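Communiqué de presse - mercredi 13 février

Idness lance Omis, le jeu de construction à poser sur tapis

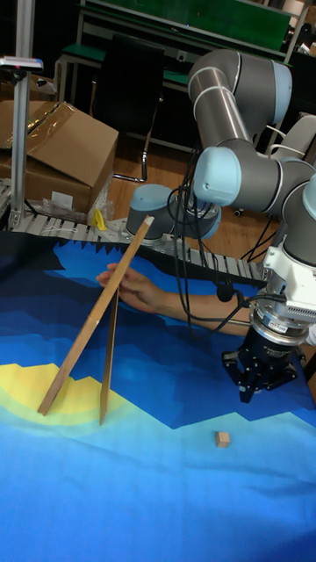
Des planchettes en bois brut, des cubes, un grand tapis imprimé. Pas de colle, pas de vis. Omis se joue à deux ou en famille, sur une table ou par terre, à partir de 6 ans. Deux planches l'une contre l'autre, ça fait déjà un toit, un pont, une tente - la suite dépend des joueurs.

Le tapis : paysage de montagnes en aplats de bleu, arc jaune pâle sur un côté, ligne de sapins stylisés en haut. Se roule pour le rangement. D'autres décors suivront en juin.

Dans la boîte : planchettes de plusieurs longueurs, cubes, le tapis, un livret de 18 constructions classées par dificulté. Les dernières demandent de la patience, et souvent une main de plus pour tenir le sommet.

Premier tirage limité, jusqu'à 700 boîtes. Vente en ligne et chez Bañuelos, qui présentera le jeu en magasin - tables d'essai en libre accès, sans inscription. Prix communiqué aux revendeurs sur demande.

Film de présentation en ligne sur Vimeo, 2 minutes, libre de droits pour la presse. Visuels haute définition et exemplaires de test : en faire la demande au service presse d'Idness, réponse sous deux jours ouvrés. Merci de préciser le titre du média et l'adresse de livraisson.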